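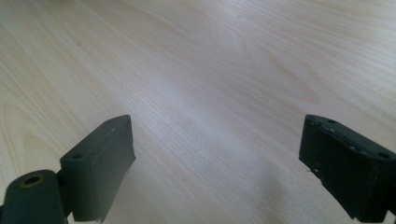 Pale wood, close up, with the grain running on a slant and the light lying across the middle.

In Praise of the Cleared Table

January 12, 2022

My grandmother had a rule about her kitchen table, and the rule was that when supper was over the table went back to being a table. Plates went to the sink, the salt went on the shelf, the newspaper went to the chair by the stove, and then she would run a cloth over the whole of it, end to end, and stand there a minute with the cloth in her hand. I used to think she was checking for crumbs. I am now the age she was then, more or less, and I believe she was just looking at it.

I have been thinking about her because of what happened to my own table this winter. It is a big thing, seats eight if two of them are children, and we bought it 13 years ago from a shop called Cosley that used to be out past the feed store in Trutier. It cost $471 with the delivery, which felt like a terrible amount of money at the time, and my husband and I ate very plain dinners on it for a while. By last month I could not have told you what color it was. There was a sewing machine at one end. There was a jigsaw puzzle under a bath towel. There were the seed catalogs, the good scissors, the bad scissors, a stack of mail going back to August, and a lamp waiting for a new cord. We were eating on our laps in the front room and telling each other it was cozy.

Then my sister's family announced they were driving over from Pratia for the weekend, and I had one evening to find the table again.

I won't pretend I did it well. A good deal of it went into boxes and the boxes went onto the spare bed, where several of them remain. But somewhere past nine o'clock I picked up the last of it, a saucer of buttons, and wiped the top down and sat in my usual chair, and I didn't get up again for a good long while. I had forgotten about the grain! I had forgotten how much goes on in a piece of blond wood when you leave it alone. There are places where the lines run along side by side for ages, perfectly well behaved, and then something gets into them and they swing out into a great arch, with another arch inside it and another inside that, like the rings you get when you drop a pebble in a pond, only stretched. And when a light falls across it at a slant, part of the pattern washes out nearly to white, and you have to move your head to get it back.

People who know wood will tell you that you get those arches from the way the log is cut, and that a saw going through a trunk one way will give you cathedrals and going another way will give you plain straight stripes. I like that they are called cathedrals. I also like that the tree had no say in it and was simply getting on with its years.

My neighbor, who is a sensible woman and has opinions about my boxes, thinks all this is foolishness. A table is for putting things on, she told me, and a table with nothing on it is a table that isn't doing its job. I have turned this over a good deal, partly because she is so often right. She raised 4 boys in a house smaller than mine and I doubt she saw the top of her own table between one Christmas and the next. There was homework on it, and model airplanes, and once, for a week, part of a carburetor. I would never say that was a worse table than mine. It was probably a happier one.

But I think a clear surface is doing something, all the same. When I came down the next morning, before anybody was awake, I had the whole of that wood in front of me and I could have started anything. I could have rolled out a pie crust or cut a pattern or written to my cousin, to whom I owe a letter so badly that it has become embarrassing. (What I did was drink my coffee, but it was very good coffee.) With the piles there, every one of those things would have begun with moving something else first, and I know myself well enough to say that they wouldn't have begun.

There is a fashion just now for getting rid of everything, and I want to be careful not to be taken for one of those people. I own 56 cookbooks and I intend to die owning them. I don't believe a house should look as if the family had moved out. I have been in living rooms like that, and I never know where to set down my purse. What I am arguing for is much smaller. I am arguing for one surface, any surface -- a desk, a counter, the top of a dresser if that's what you've got -- that gets taken back to bare wood every night or almost every night, and looked at.

The looking is the part I would insist on. It takes less than a minute. You run your cloth the way the grain goes, and you get to know the thing, the way you know a road you drive to work. I know now that there is a set of ovals near my left elbow, one inside another, and that I have been setting a coffee cup on top of them since we brought the table home.

My sister's family stayed two nights and covered the whole business in playing cards and orange peel, and I was delighted to have them. We had the stew from the Dauda church cookbook, which never fails, and my niece did her spelling words at the far end with her tongue between her teeth. After they left I collected the cards, found the missing seven of clubs under the radiator, and got out the cloth.

The sewing machine has asked to come back. I have told it Thursdays are out of the question, and evenings too, but that it may have the mornings if it goes home by lunch.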